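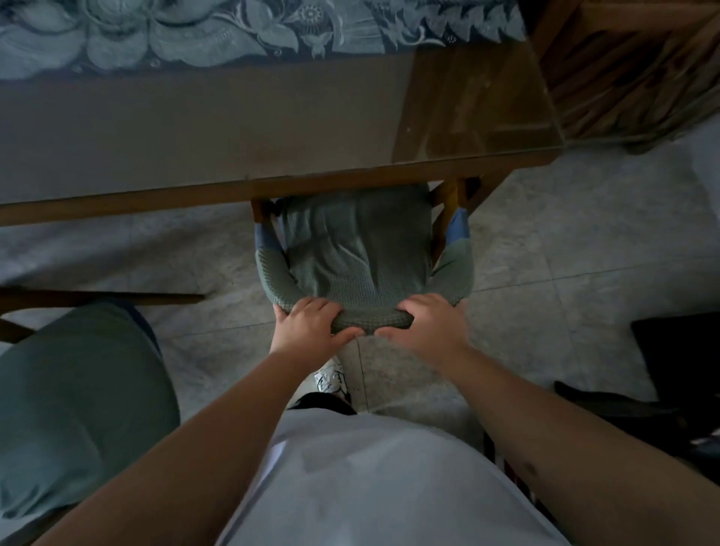

Bimanual contact is the part of the course where I stop pretending that grasping means one gripper closing on one mug. When two hands share an object, they stop being two separate control problems, and most of the bugs you'll hit in Assignment 3 come from code that forgets this. Take a chair tucked under a table, both hands side by side on the top rail, left fingers curled over it and right palm pressing down. Draw the free-body diagram and you've got two contacts very close together, which means a short lever arm for any yaw you want to put into the chair. You can pull straight back all day. Try to rotate with your hands like that and the forces get big fast! I'd like you to draw that diagram before you open the editor (yes, on paper, and yes, I'll ask to see it in lab).

Reading for this week: the Sandu manual, chapter on coupled constraints, plus my old notes on impedance control if you're rusty. Skip the section on quaternions unless you enjoy them.

1. Where's the object frame?

We write everything relative to the object: two grasp frames, one object frame, fixed transforms between them for as long as the grasp holds. In Sandu you declare it once and the solver keeps both wrists consistent. What Sandu won't do is notice when a hand slides along the rail. Knit or padded covers are nasty for this, the cloth moves over the wood and your "fixed" transform drifts while the solver stays perfectly happy. So re-estimate it. I run the estimator every 200 ms and the planner on its own thread, and that's what the starter code does too.

2. Perception from the head camera

Your own arms are in the way. This surprises people every year – you look down at the thing you're holding and the forearms come up from the bottom corners and cover a good chunk of it. The Clarnenis segmenter gives you an arm mask, so please use it before you fit anything. Last time I taught this, half the class fitted a lovely plane to somebody's forearm.

Two more traps. Glass tabletops: depth comes back as garbage, or you get the cloth underneath instead of the glass, or you get both in alternating patches. Treat the table as an edge you detect in color and don't trust the depth inside it. And matching chairs: if the neighbor wears the same green cover, color alone will merge them. Use connectivity from the hands outward.

3. Phases of the task

I split chair handling into approach, grasp, pull, steer and release. Each one has its own guard condition, and the guard is where you should spend your time. For pull, the guard is clearance between the seat and the table apron. For steer, it's the distance to the nearest thing at floor level, and that includes your own feet. A planner that only knows about hands and furniture will happily run a chair leg over a sneaker.

With the chair out on open floor and the hands apart, one on the left part of the rail and one on the right, the picture changes. Now you have a decent lever arm, and a small difference between left and right force gives you a clean turn. The wall on the left limits which way you can swing, and the dark round container past the seat goes into the obstacle list like everything else. Small stuff counts too, so don't filter out the blue bottle near the wooden legs just because its cluster has fewer than 68 points. (That threshold is in the starter code. Change it.)
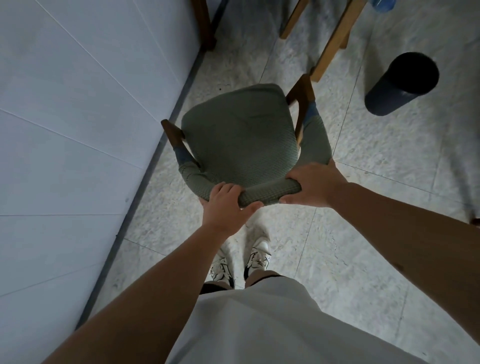

4. What to hand in

- Your free-body diagrams for hands together and hands apart, with the yaw torque worked out for each.
- The guard functions for pull and steer. The rest of the state machine is given.
- A run log from the Skinditz simulator with seed 1888, so that I can compare everybody on the same floor layout.
- One paragraph on a failure. I give more credit for a well-explained failure than for a clean run with no comments.

Cap your solver at 500 iterations. If it needs more than that, your grasp transform is probably stale – go back to section 1.

The Fondstead lab machines already have everything installed. If you work on your own laptop, check your Sandu version first, the October build changed the sign convention on wrench outputs and I haven't updated every figure yet.

Last updated: November 2019

Related notes
Impedance control refresher
Masking the robot out of its own view
Guard conditions and how to test them
Assignment 2 solutions: single-arm pushing
Getting Skinditz to run without a display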